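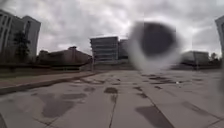

Speaker notes: Keeping old handsets useful after the maker leaves

Slot after the coffee break. Talk for 40 minutes, then questions. Speak slowly at the start, I always begin too fast.

Slide 1. Title
Good morning again. I work on device support at Prosero. We look after phones and rugged handhelds for companies which do not want to look after them alone. Today I will speak about one kind of problem: the company that made your device has stopped making devices.
(Wait until people have found their seats.)

Slide 2. What happened at Brornow
Brornow was a middle-sized maker of handhelds for warehouses and delivery drivers. In May they told their customers that the hardware side would close and that they would continue with software only. The letter was polite and two pages long. The second page said that security updates would continue "for a reasonable period". Our customer asked what is a reasonable period. We did not get a number.

Slide 3. The customer
Pudley is a parcel company. They had 2,000 Brornow handhelds in daily use, in 37 depots. Most of the devices were in good condition. The batteries were tired but the screens and the scanners were fine. To replace everything at once was not possible in their budget, and also they did not want to teach all drivers a new device before the busy season.
Say here: I have permission to show the problem, but not the prices. Please do not ask me the prices.

Slide 4. The first week
We made a list of everything the handheld needs from its maker. This list was longer than I expected.
Updates of the operating system.
The activation server. After a factory reset the device asks this server for permission to start.
Signing of the scanner driver.
Spare batteries and charging cradles.
The repair manual, which was only on the partner website.
The activation server was the worst one. If it is switched off, each device you reset becomes a paperweight. I ask everybody in this room to check this point for their own devices.
(Pause. People usually write this down.)

Slide 5. What we asked from Brornow
We asked for an offline activation file. At first the answer was no, then there was no answer, and then an engineer in their software team understood the question and helped us. The file came with a contract of eleven pages. Our lawyer needed longer for the contract than the engineer needed for the file.
My advice is to ask early, when the people who know the product still have a company email address.

Slide 6. Batteries
Malabanan makes replacement batteries for several older handhelds. We tested their cells in two depots before we ordered more. One depot is cold in the morning and the other has a hot loading hall, so we had both conditions. The new cells kept their charge through a full shift in both places. The plastic latch is a little stiffer than the original and the drivers complained about it. They still complain.
Show the latch if the sample is in my bag. Otherwise skip.

Slide 7. Security without updates
This is the part where I must be careful, because some people hear that old devices are safe if you are clever. I do not say this. We did three things at Pudley:
The handhelds moved to their own network and can speak only with the parcel system.
The browser and the mail program were removed.
The mobile device management now locks any handheld that has not reported for one day.
The risk is smaller after this, but it grows again every month. Pudley has a date when the last Brornow device must leave, and the date is in writing.

Slide 8. What went wrong
We forgot the spare devices. Every depot had some in a cupboard, with old software and old certificates. When a driver took one, it could not connect, and the helpdesk had a bad morning. Please open the cupboards first.
Also we translated the instruction sheet too late for the depots where many drivers do not read English well. This was my mistake.

Slide 9. When you buy the next device
Questions to put into the tender:
Who runs the activation server, and what happens to it if the hardware business closes?
Until which month do you promise updates?
Can another company make the battery?
If the seller answers only by telephone, ask for an email.

Slide 10. Questions
Leave the checklist on the screen during the questions. If somebody asks about tablets, say that we have not done this yet with tablets. Take the clicker back to the technician at the side door.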